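Why Do Baby Teeth Wiggle?

Run your tongue along your teeth. Is one of them wobbly? Lucky you - something amazing is going on in there!

Most kids have 20 baby teeth, and every one of them has a root that holds it in place, a bit like the root of a carrot. Underneath, hidden in your jaw, the grown-up teeth are getting bigger. When a grown-up tooth is ready to come in, it pushes upward (or downward, if it's a top tooth!) and the root of the baby tooth slowly melts away. With no root to hang on to, the baby tooth starts to wiggle. Then one day, out it comes!

Does it hurt?

Usually just a little. You might see a spot of blood, and that's fine. Rinse with cool water and bite gently on a clean, damp cloth until it stops.

Should I pull it?

Wiggle it with your tongue or a very clean finger as much as you like, but don't yank! A tooth that isn't ready can leave your gum sore. Soup, bananas and scrambled eggs are great foods for wobbly days.
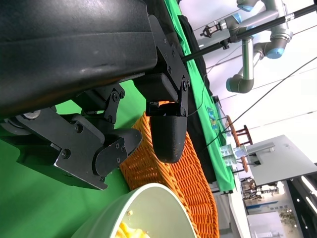 Keep brushing, too, even around the loose one. Go softly, twice a day, and spit out the toothpaste when you're done. The new tooth may look huge and a little bit yellow next to its neighbors. Don't worry, grown-up teeth are made that way, and your face will grow to fit them!

Wow word: RESORB (ree-ZORB). It means to break something down and soak it back into the body. Your baby teeth's roots are resorbed!

Sistunbridge Kids' Dental Pages, 31 Oct 2021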